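Teaching by Hand in Wirnidton

The first thing Viktória Pálfi does when you visit her workshop is hand you the controls. I had been in the building long enough to find the coffee, and there I was with a pair of handles in my grip and two robot arms across the room copying everything I did. When I flinched, they flinched. It is a wonderful feeling, and a slightly alarming one.

Pálfi runs Panevine, a small outfit in Wirnidton that teaches robots ordinary household jobs by having a person do them first, by remote control, over and over. She has a whole wall of index cards with jobs on them. Fold a towel. Close a drawer. The card for my visit said "medicine box," and it had a tally on it: 50 good runs so far, 63 wanted by the end of the week.

A run is short. You guide the arms to the bottles and cartons, put each thing where it belongs, and bring the arms back to rest. The whole time, the software (Pálfi's crew call it Borov, after a dog) saves the position of every joint along with the camera views. Later the robot learns from that pile of recordings what a person would do next.

I expected the bottles to be the hard part. It was the carton! A carton has flat sides and slick print, and from the wrist camera you have to judge the space on both sides before you close the fingers. Too far left and you nudge it. Squeeze too hard and you crush a corner — I would have crushed several if Pálfi hadn't been talking me through it.
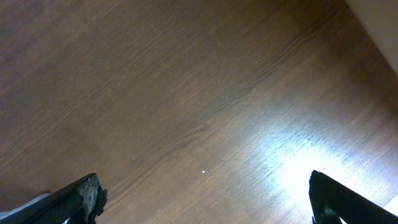
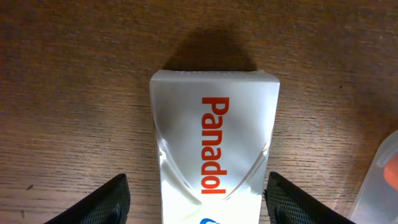
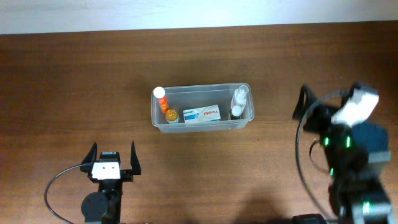

What the Robot Picks Up From You

My favorite thing I learned all day is that robots pick up habits. Pálfi used to pause just before every grasp, a tiny breath of a stop, and the first trained version paused in the same spot. A colleague at Chidiac, the company that shares the building, always came in from the right, and for a while so did the arms, even when the left was wide open.

So now the team mixes people. Fast ones, careful ones, left-handed ones, visitors like me. They also keep some of the fumbles, as long as the person recovers, so that the robot sees how to get out of trouble as well as how to stay clear of it. The full collection stood at 1112 runs across all the cards when I was there, and Pálfi could tell me which ones were hers by watching a few seconds of motion.

My own first try took 38 seconds and ended with a bottle on its side. My fourth was clean. She added a pencil stroke to the card and asked if I wanted to do the towel.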